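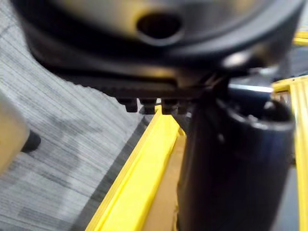
Drove to Dukidov in the morning to look at the second van, the one Tymofii found in the listings. The owner wanted to meet at his sister's place, so I had to go past the grain elevator and turn around twice. It has 65 thousand miles more than the one in Clukov but the body is much better. No rust on the sills, a little on the rear doors under the handle. I got down on an old coat and looked underneath for a long while. After enough of that, everything starts to look like the black housing in the photo, with its dark oval hole near the top and a row of four small nubs underneath, the last one half lost in shadow, and I could not have told a bolt head from a lump of road dirt. I wiped what I could reach with a rag. The front crossmember is sound. The exhaust has been welded once, not well.

The owner started it for me before I could ask him to leave it cold, which I didn't like. It idled fine. Second gear is stiff going in and there is a knock from the front left when you turn out of a driveway. He said it had always done that. I took it out to the water tower and back with him in the passenger seat talking about his knees. Brakes pull slightly right. The heater works, I checked that even though it's August, because the last van had no heat for two winters and I am not doing that again.

He is asking more than it's worth. I said I'd call by tomorrow night.

Stopped at Marichka's on the way home. She looked at my notes and thinks the knock is the outer joint on the axle, and she says she can get one for 40 and put it in herself on the lift if I buy lunch. She was less happy about second gear. Could be old oil, could be the synchro, and there's no telling without driving it for a week. She still thinks I should fix the old van. I showed her the estimate from Stero again — 1,824 for the head and the gasket and the labor, not counting anything else they find once it's apart. She read it twice and said the labor was fair and the parts were high. That was as far as we got.

Ustyna called while I was there. She needs the chairs moved to the hall before the end of the month, 34 of them, and wanted to know if she should ask Zakhar for his trailer instead. I told her to ask him. Even if I buy this one there's the title and the insurance to sort out, and I don't want to be promising things.

Home after four. Put the battery from the old van on the charger and took the jack and the good spare out of it so they're in the garage whichever way this goes. Found my tire gauge under the seat, and the receipt for the wipers I took back last year without it.

Hryhorii says Tănase bought the same model three years ago and has had nothing but a starter go. I have his number somewhere. Will try him before I call the owner — want to ask about second gear, and whether he gets the knock too.

Rag and coat are soaking in the bucket. Need more hand cleaner.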